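Drinks shelf back in the Ollgate break room

The drinks shelf is back in the Ollgate break room after the January repaint. It is the same arrangement as before – a raised wooden board on a black metal frame, set on the long table – and it is restocked at 2 each afternoon.

Celsius was the most requested drink in the Skostum survey, so there will be more of it this quarter. Soda stays on the list. The Gashaw order comes in 45 days after it is placed, and requests for other flavors should reach the front desk before the next one goes out.

A few reminders. Take cold drinks from the fridge by the door and leave the shelf for room-temperature cans. Put unopened cans back on the board when you clear the table. Empties go in the bin marked Stomix, which holds 20 pounds and is picked up when full. Last year the building recycled 2,000 cans, and the deposit money paid for the new kettle.

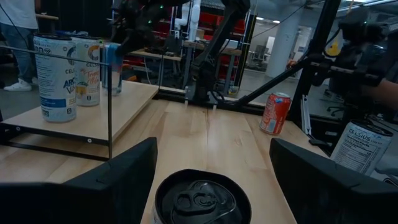
Celsius cans on the break room shelf, with more drinks on the table.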